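Aigner Opens Computer Repair Classes for Adults

Aigner will begin free evening classes in computer repair in January, with 70 places.

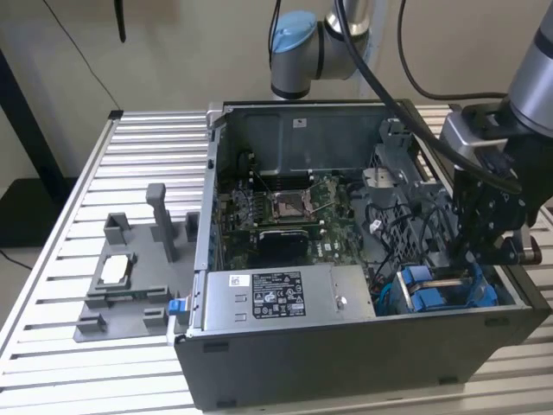

Classes run 11 weeks and start at 6:30 p.m. Students begin with desktop towers, laid on their side with the panel off, and learn to name the memory slots and the CPU socket.

"Most of our students have never opened a computer," said program manager Darcy Kerslake.
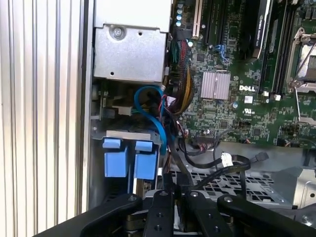
Registration is open at the Aigner front desk.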